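Walls, Lanes and Hedges: Reading the Edges of a Place
Handout to go with the second session. Please bring it with you, along with a pencil you don't mind sharpening.

Welcome back, and thank you for all the sketch maps that came in after the first session. Some of them were lovely, and one had been folded so many times that it had nearly become a handkerchief, but I could read every line of it. If yours isn't finished, bring it anyway. A half-drawn map is often easier to talk about than a tidy one, and we shall be drawing on top of them in any case.

Last time we looked at the middle of things: market squares, greens, the open bit in front of the church. This time we go to the edges. By an edge I mean whatever tells you that one piece of ground has stopped and another has begun. It may be a wall, a hedge, a ditch, a row of trees, a change of paving, or simply a place where the mowing stops. People have always gone to a great deal of trouble over edges, and quarrelled over them too, and the marks of all that trouble last far longer than the people did.

Hard edges and soft edges

A hard edge is one you can't easily cross or see through. A soft edge lets something past, whether it is the eye, the wind, a hedgehog or a neighbour with a plate of biscuits. Most villages have a mixture. In Nisard, which we shall be using as our main case, the old farms near the river kept low walls you could lean on while talking, and the later plots up the hill were closed in with high ones. You can walk from one kind to the other in the time it takes to eat an apple, and it does feel like two different places, though the parish boundary is nowhere near.

Do be careful with the word "boundary", by the way. The legal boundary is a line on paper and has no thickness at all. The wall may stand on one side of it, or on the other, or wander across it. In the Nisard survey there are 4 plots where the wall and the line part company, and in each of them the families had been perfectly happy with the wall for generations.

What a lane remembers

Lanes between walls are some of the best evidence we have, because once both sides are built up the width is very hard to change. Iltance has one that narrows to a pinch behind the old bakery. It was laid out for people on foot and perhaps a donkey, and every delivery van since has had to go the long way round by the mill. Widening it would mean taking down two walls and upsetting at least two households – so it has stayed as it was.

When you walk a lane for this course, go slowly and go both ways. You will notice quite different things coming back. Look at the foot of the wall as well as the top, look for blocked gateways, and look for places where one sort of building material gives way to another.

It is worth standing still at the mouth of a lane for a minute before setting off down it, and taking in the whole run of it.

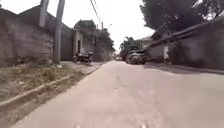 Page 6

High walls on both sides do something to our sense of distance, and I would like you to think about this before we meet. With little to look at sideways, the eye runs on ahead, and a short lane can seem very long. Try it yourself: guess how many paces there are to the far end, write your guess down, and then pace it out. There is no prize, I'm afraid, but we shall compare results over tea.

Think too about who a lane is for. A road with open gardens along it is watched by everybody at their windows. One between tall walls is watched by very few people, and some walkers like that and some very much don't. Ask an older relative which lanes they used as a child and which they were told to keep away from. The answers are often better than anything in the archive.

To do before the next session

Read chapter 5 of the course reader, on field hedges, and skim the Raptis papers on shared walls. The Raptis papers are dry going – start with the letters at the back and you will have a much nicer evening.

Choose one edge near your home and draw it as a long strip, from one end to the other, marking every gap.

We meet in the upper room as usual, and the kettle goes on at half past six.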